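Home | Issues | Current Issue | About the Journal | Submit | Contact

4. Leftovers and the Politics of the Shared Lunch Table

4.1 Setting and sample 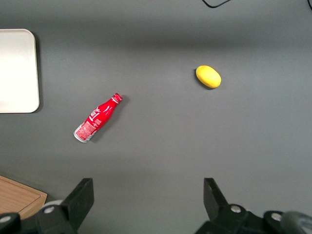

Figure 4. A gray tabletop with a pale, round-cornered tray at the left and two small objects, one red and one yellow.

Office kitchens are governed by two sets of rules. The first is printed, laminated and ignored. The second has never been written down, and everyone we interviewed could recite it. Our interest in this section is in the second set, and in particular in the rules that cover food set out for general use: the birthday cake, the meeting sandwiches, the bag of oranges whose donor has gone home.

We collected diary entries from 484 employees at two companies, Rindar and Ospina, over 7 weeks ending in July. Rindar occupies a single floor and has one kitchen. Ospina has a kitchen on each of its two floors, and the staff of each floor regard the other as thieves. Participants were asked to write a short entry whenever they took, offered, declined or resented shared food. The fourth category was added after the pilot, in which it came up so often in the margins that leaving it out began to look like a methodological position.

Of the entries received, 200 were coded in full by both authors. The rest were coded by one of us, with disagreements settled in advance by there being no one to disagree with. We return to this limitation in Section 6, briefly.

4.2 The last piece

Earlier work on shared food has treated the last piece as a problem of scarcity. Our diarists did not see it that way. Most of them reported that they did not especially want the last piece, and a fair number reported that they did not like the cake. What they wanted was for the plate to be washed, and the last piece stood between them and a person who could be blamed for not washing it. A half piece carries no such duty. A quarter piece carries even less. At Rindar one lemon loaf was divided over an afternoon into portions so thin that its final owner described it as "more of an idea," and the plate stayed where it was until morning.

We call this pattern custodial avoidance. A reviewer of an earlier draft suggested that it could be called laziness, and we have considered this. Laziness does not account for the labor involved. Cutting a slice of loaf in half, rewrapping the remainder and finding a clean knife took our diarists more effort than eating the slice and rinsing a plate would have, and several of them said so in the same entry.

4.3 Announcements

Food may be announced or unannounced. Announced food, usually by a message to the whole floor, goes quickly and with little guilt. Unannounced food sits. Diarists at Ospina described walking past an open box of pastries several times before taking one, each time collecting evidence: whether anyone else was chewing, whether a meeting had just let out, whether the box had a name on it. A name on the box ended the matter for most people. It did not end it for all of them, and the upper floor's entries on this point are unusually detailed.

The wording of the announcement mattered more than we expected. "Help yourselves" cleared a tray. "There is some food left" produced inquiries as to what kind. "Please eat this" was read by a number of participants as a warning, and in one case, involving shrimp, we are not prepared to say they were wrong.

4.4 Repayment

Almost no one kept a ledger, and almost everyone knew the balance. Participants who had taken food several times without bringing any described a growing need to contribute, which they met in most cases with supermarket cookies. These were not much liked. They were eaten anyway, down to the last one, which was broken in half.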